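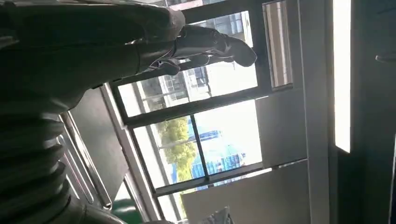 Hand on the Egilsson arm, wrist cover and homing drift

pudis_cell
Cell has been up since December. After 900 cycles the index finger homes late and the controller logs a position fault. Power cycle clears it for a shift, then it comes back. Firmware is current. The bellows on the wrist side was replaced once already. Where would you start?

Rakoveck
Cable slack under the bellows. If the replacement was clamped with the arm straight, the harness gets pulled every time the wrist rolls. Open the lower clamp, roll the wrist to both limits by hand, and watch the connector.

datau_maint
Disagree. A harness fault would show on more than one finger. One finger homing late is tendon tension or dirt at the knuckle. Wipe the joint, no solvent, and rerun the tension routine at 100 percent stroke.

Rakoveck
Not on this model. The index line sits on the outside of the bundle and takes the pull first. I've had 2 of them do exactly this.

pudis_cell
Which fault code did yours give? Mine is 1135.

Rakoveck
Same code.

datau_maint
1135 is a timeout. It only says the finger didn't reach the stop in time — it says nothing about the cause. Log motor current during homing. High current means friction, normal current with dropouts means the cable.

pudis_cell
Logged it. Current is flat with short dropouts, all of them with the wrist rolled past halfway.

datau_maint
Then I'd look at the cable. I would still check the tension while you have it open.

Rakoveck
Reclamp at mid roll and leave a finger's width of slack. Rehome before you put load on it.

pudis_cell
Doing it at the next shift change. Will post the log.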